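# Chapter 11: Places With Beds

## Public Treatment and Its Politics

On a Monday morning in February, the town council of Barrientos voted to close its only public detox ward. The savings were real and appeared in the budget under "efficiencies." The people who had been using the ward appeared later, under "police overtime" and "ambulance services," in a different section, prepared by a different office. It took the council three years to notice that both lines were about the same people.

This chapter is about how governments decide where treatment for addiction takes place, who pays for it, and who gets to cut the ribbon. Chapter 10 dealt with the law of possession and sentencing. We now follow the person out of the courtroom and ask a plain question that has kept a great many officials busy: where do they go?

Most places have tried three answers. They can go to jail, they can go to a residential center, or they can go home and come in for appointments. Each has its loyal supporters. Each costs more than its supporters said it would.

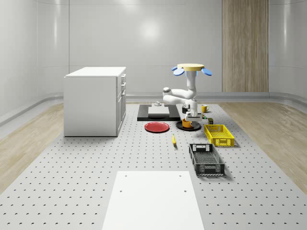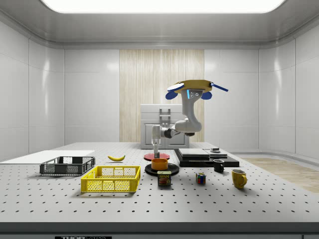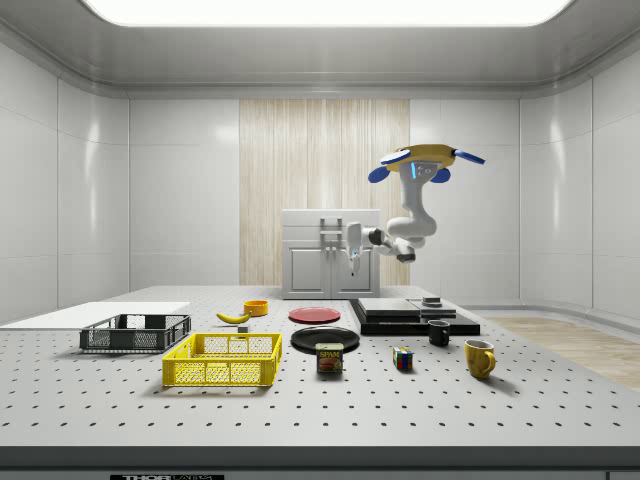
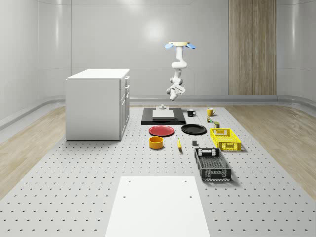 Residential centers draw the most political affection, for a simple reason: you can stand in front of one. Delia Troncoso, who ran the provincial health desk at Planen for 16 years, kept a drawer of speeches given at openings and noticed that nearly all of them mentioned the number of beds. Very few mentioned nurses. A bed is bought once. A nurse expects to be paid every month, and some of them want weekends.

The Plovance center, our main case in this chapter, opened with 100 beds and staff for almost half of them. Its first director, Tipene Merrick, was asked at the opening when the rest would be filled. He answered that he had been wondering the same thing, and was not invited to speak at the next one.

Outpatient programs have the opposite trouble. They are cheaper, they reach more people, and they look like nothing at all. The Gastik program saw 3000 patients in its second year from two rented floors above a shoe store, and the governor's office could not find an angle from which to photograph it. Its funding was cut the following spring - restored in the fall, after the shoe store's owner complained about the loss of foot traffic.

### What to Watch For

As you read, keep track of who is counting and what they count. A ministry may report admissions, a center may report completions, and a family will usually report whether somebody came home and stayed well. Section 11.2 sets these side by side for the same year at Plovance. They don't agree, and you will be asked to say which one you would put in front of a voter.

### Key Terms

**Capacity:** the number of people a center could treat if it were fully staffed. Often printed on a sign.

**Census:** the number of people in it on a given night. Rarely printed on anything.

**Diversion:** sending a person to treatment in place of trial or jail. The rules on who qualifies vary by district and, as Section 11.4 shows, sometimes by judge.

We begin with the Barrientos vote, and with the one council member, Nélida Escobar, who asked to see both halves of the budget on the same page.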